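Linen and Tables, a quick one before Sunday

Sorry this is short, printer deadline is in an hour and I still have the raffle page to do.

Supper is on at the Oledthorpe hall, doors 5:30. We sold 1086 tickets over the season, best yet, thank you all. Now the table covers. Parveen Malik has been through the cupboard and the white sheets are in a mixed state. Brown stains on the worst ones, gray scuffs, pencil lines where the kids' craft group traced things. If you took one home to wash, please bring it back by noon Sunday, folded, dry, no need to iron.
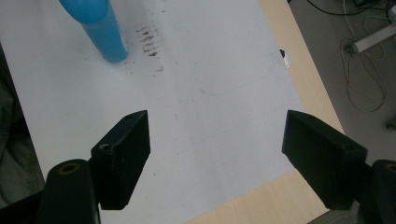
Stains that won't shift: soak overnight in cold water first, then wash. Not hot!! Hot sets them. Chenxi Tang swears by plain dish soap rubbed in with a old toothbrush. Anything past saving goes to Imtiaz Sarkar for drop cloths, he's painting the back hall in December.

Also wanted: plastic cups, any color, and two pitchers with lids. Leave them on the kitchen counter.

Setup crew meet at 3. Talha Hayat has the key. Wear shoes you dont mind getting wet, the side path floods.

Lost: one gray scarf, ask Parveen.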